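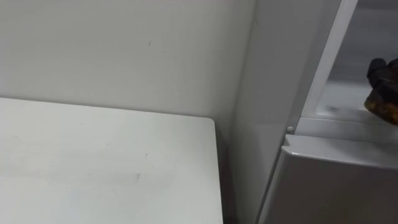
The hand gets checked before anything else gets switched on. That is the rule at Vondell, where a technician has kept the same humanoid unit running for 2 years.

"Fingers first, then the wrist, then the arm," she says. "I move each joint by hand and feel for grit. The thumb wears the fastest."

The thumb tendon is a Trenix part. She swaps it every 600 hours, although the manual allows 800. 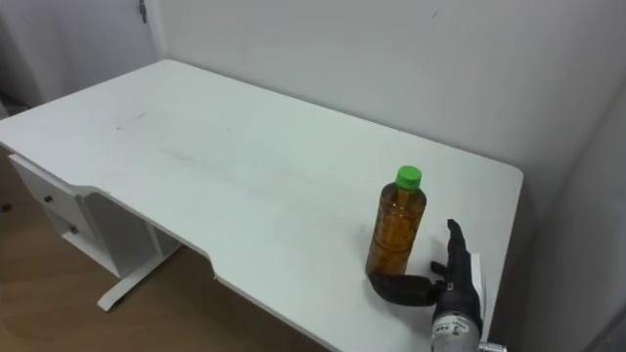

Halás

The bottle test comes next. The hand goes down beside a capped bottle on the white table, and she looks at how low the thumb sits.

"If it's dragging on the table, I stop and redo the zero," she says. "People want to fix that in software. Nine times out of ten it's a screw in the wrist."

She runs around 200 grasps after a tendon change, usually on a Thursday, and writes down every miss. The log is a paper notebook. An earlier one, on a tablet at the Pelham site, was lost in an update.
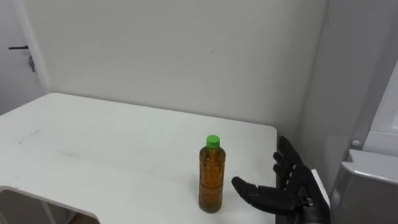
Hand open beside the bottle, thumb short of contact.

What does she look for in the gap? "That it's the same every time. I don't care much if it's wide."

Cleaning is a dry brush between the finger links and a cloth on the wrist. She keeps oil away from the fingertips. Spare screws are bagged by length, and she orders more when she opens the last bag.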